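読書会のあとに「どうやって家で哲学の本なんか読んでるの?」と聞かれることが増えたので、わが家のやり方をまとめておきます。学問の話はあまりありません。台所のテーブルで分厚い本を読み、人を呼んで議論して、夜には元どおり夕飯が食べられる状態に戻すための、こまごました工夫です。前に書いた分に少しずつ足しているので、順番はばらばらです。

## 本を開いたままにする

哲学書って、なぜかノドが固い本が多いんですよね。文庫はとくにひどい。手を離すとぱたんと閉じて、せっかく追っていた「もし前提が偽であれば」の続きがどこかへ行ってしまいます。

わたしは長いこと醤油の小瓶を重しにしていました。案の定、底に輪じみがつきました(他者論の章の扉に、いまも茶色い輪があります)。いまは細長い布袋にお米を詰めたものを使っています。手ぬぐいの端を縫って筒にして、お米を入れて口をとじるだけ。8センチくらいの幅だと行をふさがず、ちょうどいいです。お米はぎゅうぎゅうに詰めないこと。くたっとしているほうがページに沿ってくれます。

夏場は虫が心配なので、袋ごと冷凍庫で保管しています。冷たい袋を出してすぐ本に載せるとページが湿気るから、使う前にしばらく放っておいてくださいね。面倒な人は、小石か、使わなくなったボタンでもいいと思います。

## 付箋は貼りすぎる前に決めごとを

最初に読んだ認識論の入門書は269ページで、読み終わったとき、ほとんど全ページから付箋が生えていました。これでは何もしるしがないのと同じ! 全部が大事だと言われても、どこから読み返せばいいのやら。

それ以来、うちでは色を減らしました。黄色は「著者の主張」、青は「わからない」、それだけ。感動したところには貼りません。感動は覚えているものだし、忘れたらまた感動できるのでお得です。

青の付箋には、わからない理由をひとことだけ書きます。「この『自由』は前の章の『自由』と同じ?」とか、「例がパンなのはなぜ」とか。読書会ではその青いところだけを開けばいいので、ずいぶん楽になりました。

古い付箋の糊がページに残ってべたつくときは、練り消しを軽く押し当てて、くるくる。こすると活字がかすれる紙もあるので、奥付のあたりで試してからがいいです。

## 鍋が煮えるあいだに一段落

豆を煮る時間と、ややこしい一段落を読む時間は、なかなか相性がいいです。目を離せない炒めものはだめ。揚げものは論外。わたしは一度、人格の同一性についての思考実験に夢中になって玉ねぎを真っ黒にしました。焦げる前の玉ねぎと焦げた玉ねぎは同じ玉ねぎか、という議論を夫にふっかけてごまかそうとしましたが、夕飯はトーストになりました。

やり方は簡単で、タイマーを先にかけて、それから本を開く。逆にするとかけ忘れます。わが家のタイマーはGollelという古いもので、音がびっくりするほど大きいのですが、没頭しているときにはこのくらいでないと耳に入らないんですよね。

段落の途中で鳴ったら、潔く立ちます。そのとき本の余白に鉛筆で小さな点を打っておくと、戻ってきたときに迷いません。鉛筆は2Bがおすすめ。濡れた手で触っても滲みにくいし、消すときも力がいりません。

レシピと本を並べて置くのはやめました。どちらにも「次に」と書いてあるので、混ざるんです。

## 油はねした本の手当て

それでも台所なので、油はとびます。気がついたらすぐキッチンペーパーを両側から当てて、指でそっと押さえること。こすらないこと。それから片栗粉を薄くふって、ひと晩置いて、やわらかい刷毛で払います。完全には消えませんが、透けた感じがだいぶましになります。

赤ワインは……あきらめています。倫理学の棚にある一冊は、快楽計算の章だけ見事にワイン色です。人に貸すとみんな笑うので、もうこのままでいいかなと。

図書館の本は台所に持ち込みません。どうしても読みたい章は、ノートに要点を写してから持っていきます。写しているうちにだいたい頭に入ってしまって、台所では別の本を読むことになるんですけれど。

## 議論ノートは一枚に一つの問い

以前はきれいなノートに順番に書いていました。でも問いというのは順番どおりに来てくれません。決定論の話をしていたのに、いつのまにか「約束を忘れた人は約束を破ったのか」になっている。

いまはHarmsのルーズリーフに、一枚につき一つだけ問いを書きます。上の三行が問い、まん中が賛成と反対、下は空白。下の空白はけちらないでください。半年後の自分が書き込む場所です。わたしは先日、昔の自分の力強い結論の下に「ほんとに?」と書き足しました。

しまう場所は、台所の引き出しに立てたファイルです。大きな書類棚を買おうかとも思ったのですが、送料込みで2170円の縦型ファイルで足りました。しきりに「知識」「よい・わるい」「こころ」「その他」と書いてあって、いちばん太っているのは当然「その他」です。

## 人を呼ぶ日の支度

うちに集まるのは、わたしを入れて6人まで。テーブルがそれ以上は無理なのと、人数が増えると、黙っている人がずっと黙ってしまうので。

食べものは片手で持てて、粉が落ちないものにします。クッキーはおいしいけれど、本のあいだにくずが入ると取れません。小さなおにぎり、切ったりんご、ゆでた栗。りんごは塩水にくぐらせてから、水気をしっかり拭いておきます。ラスムス・エグリーティスさんが持ってきてくれる黒パンは、薄く切ってあらかじめバターを塗っておくのが正解でした。会の途中でバターナイフが回りはじめると、議論が必ずそこで止まるんです。

お茶はポットに入れて、テーブルではなく横のワゴンに。話に熱が入ると手ぶりが大きくなる人がいるので(わたしです)、カップも背の低い、どっしりしたものを選びます。

それと、始める前にその日の問いを紙に大きく書いて、冷蔵庫に貼っておくのもおすすめです。話がそれたら、だれかが黙って冷蔵庫を指さす。口で「話がそれてますよ」と言うより、ずっと角が立ちません。二月の会では「嘘をついていい場合はあるか」を貼ったまま一週間忘れていて、点検に来たガス会社の人にじっと読まれてしまいました。

## 反論をもらったときは手を動かす

暮らしの知恵というか、気持ちの知恵です。自分が大事にしている考えに鋭い反論をもらうと、顔がかっと熱くなりますよね。そこですぐ言い返すと、たいていろくなことになりません。

わたしは立って、布巾を洗うことにしています。お湯でゆすいで、絞って、広げて干す。たったそれだけのあいだに、相手の言葉を自分の言葉で言い直してみるんです。「つまり、結果がよければ動機は問わないのか、ということ?」というふうに。言い直せたら席に戻る。言い直せなかったら、もう一枚洗う。

イルゼ・クルーミニャさんは最初、わたしが怒って席を立ったと思ったそうです。いまでは彼女のほうが先に流しに立つことがあって、そういうときは、ああ効いたな、と内心ちょっとうれしい。 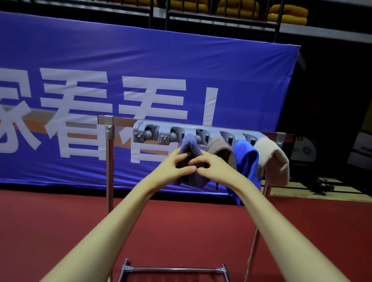 布巾がない日は、豆のすじ取りでもいいし、銀のスプーンを磨くのでもいいです。頭を使わず、でも手は止まらない仕事がいい。包丁仕事だけはやめましょう。考えごとをしながらの千切りは危ないですし、まわりも落ち着きません。

あと、言い直しは声に出したほうがいいです。頭の中だけだと、つい相手の言い分を弱くしてしまうので。水を流しながらぶつぶつ言っている分には、だれにも聞こえません。

## 会のあとの片づけ

最後に残るのは、コップと本と、決着のつかない話です。

コップは水を張っておけば翌朝でも大丈夫。茶渋がついたら重曹を湿らせたスポンジでひとなですれば落ちます。金彩のあるカップにはやらないでくださいね、金まで薄くなります。

本は、貸した人と題名をその場で紙に書いて、冷蔵庫の問いの紙の裏に貼ります。アイステッド(Isstead)の古書店で見つけた懐疑論の本が二年ほど行方不明で、ようやくリース・ウルボナイテさんの鞄の底から出てきたことがありました。「借りたかどうか確信が持てなくて」と言われて、あの本の読者としては満点だな、と思ってしまったのですけれど。

決着のつかない話のほうは、さっきのルーズリーフに一行だけ書いて引き出しへ。その晩のうちに続きを考えはじめると眠れなくなります。わたしはGroloraのハーブティーを一杯いれて、哲学とまったく関係のない園芸雑誌をめくって寝ます。

## いただいた質問から

**難しい本と易しい本、どちらから?**
薄い本から。難しくても薄ければ、流しの横の小さな棚に立てておけます。厚い本は立てる場所に困って、そのうち寝室に運ばれて、それきりです。

**ひとりで読んでいると眠くなります。**
立って読んでみてください。わたしは調味料の棚の高さがちょうど目の前なので、そこに本を立てかけています。胡椒をどかす必要はありますが、案外はかどります。寝る前に眠くなるのは、むしろありがたいので放っておきましょう。

**家族が興味を持ってくれません。**
うちもです。夫に美学の話をすると、皿の盛りつけの話になります。でもそれはそれで、にんじんの置き場所についてずいぶん長く話し合いました。にんじんは左、ということで落ち着いています。

布袋の重しの縫い方をもう少し詳しく、というご要望もあったので、次に縫うときに型紙の寸法を測って、「本を開いたままにする」の項に書き足しておきます。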